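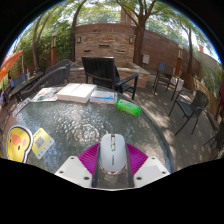
Weiße Computermaus über dem Gartentisch mit runder Glasplatte.

»Im Sommer rechne ich am liebsten draußen«

Akinyi Kariuki übersetzt seit zehn Jahren Bedienungsanleitungen und Kataloge, seit 2 Jahren selbstständig. Ein Gespräch über Stundensätze, lange Vormittage auf der Terrasse und Kunden, die nicht anrufen.

2. September 2023

Als Akinyi Kariuki im Juni ihre Unterlagen für das Finanzamt sortierte, fand sie eine Rechnung, die sie nie abgeschickt hatte. 1598 Euro für einen Katalog der Firma Gostex, Arbeitskleidung, Herbst und Winter. »Der Auftrag war fertig, die Datei war beim Kunden, und ich hatte schlicht die nächste Sache angefangen«, sagt sie. Das Geld kam dann doch, mit Verspätung und ohne Nachfrage.

Vorher war sie bei Sillgate angestellt, einem Übersetzungsbüro mit festen Abläufen. Es gab eine Buchhaltung, eine Terminplanung und einen Kollegen, Elie Bitar, der jeden Text gegenlas. »Elie hat mir beigebracht, dass man eine Schraube im ganzen Handbuch gleich nennen muss. Wenn sie auf Seite 4 Klemmschraube heißt, heißt sie auf Seite 90 auch so.« Bis heute schickt sie ihm schwierige Stellen. Er bekommt dafür einen Anteil, das haben die beiden schriftlich geregelt.

Gekündigt hat sie, nachdem ihre Abteilung aufgeteilt wurde. Einen Plan für die Selbstständigkeit hatte sie nicht, wohl aber Rücklagen für ein halbes Jahr. Der erste größere Auftrag war ein Handbuch für die Pumpen von Mugo, 263 Seiten, Englisch nach Deutsch. »Ich habe viel zu billig angeboten. Ich habe den Seitenpreis genommen, den ich von Sillgate kannte, und die Tabellen nicht mitgezählt. Das Handbuch bestand zur Hälfte aus Tabellen.«

Inzwischen rechnet sie nach Stunden ab, bei Stammkunden nach Zeilen. Nennen möchte sie ihren Satz nicht. Er liege über dem, was auf den großen Vermittlungsportalen gezahlt werde, und diese Portale nutze sie nicht mehr. Maschinell vorübersetzte Texte nimmt sie an, wenn sie vorher eine Probe sehen darf. »Manche sind brauchbar. Bei anderen bin ich schneller, wenn ich neu anfange, und dann will ich auch dafür bezahlt werden.«

Ihr Arbeitstag beginnt um halb sieben. Bis elf Uhr übersetzt sie, danach kommen E-Mails, Angebote und Telefonate. Bei gutem Wetter sitzt sie am Glastisch auf der Terrasse, wo die Bäume etwas Schatten geben. »Der Bildschirm spiegelt trotzdem. Für Korrekturen gehe ich hinein, für Zahlen und Listen reicht es draußen.« 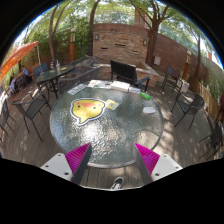

Was sie Anfängern rät

Zweimal im Jahr trifft sich Kariuki mit Kolleginnen und Kollegen aus der Region. Wycliffe Temba ist dabei, der Verträge übersetzt, und Imani Kashindye, die gerade ihr Studium abgeschlossen hat. Die Jüngeren fragen fast immer nach Kunden. Kariuki fragt zurück, welches Fachgebiet sie haben. »Wer alles anbietet, konkurriert mit allen. Ich kann Pumpen und Textilien. Für einen Arztbrief rufe ich jemand anderen an.«

Außerdem empfiehlt sie, Zahlungsfristen in jedes Angebot zu schreiben und Mahnungen am Tag nach Ablauf zu verschicken. Sie selbst benutzt dafür das Programm Bellia, das sie umständlich findet, aber eingerichtet hat und deshalb behält.

Zurück in eine Anstellung möchte sie im Moment nicht. Ein Angebot gab es im Frühjahr, sie hat zwei Nächte darüber geschlafen und abgesagt. »Das Gehalt war in Ordnung. Ich hätte aber jeden Morgen eine Stunde im Zug gesessen, und das ist genau die Stunde, in der ich am besten arbeite.« Für den Herbst steht wieder ein Katalog von Gostex an. Die Rechnung dafür hat sie schon als Entwurf angelegt.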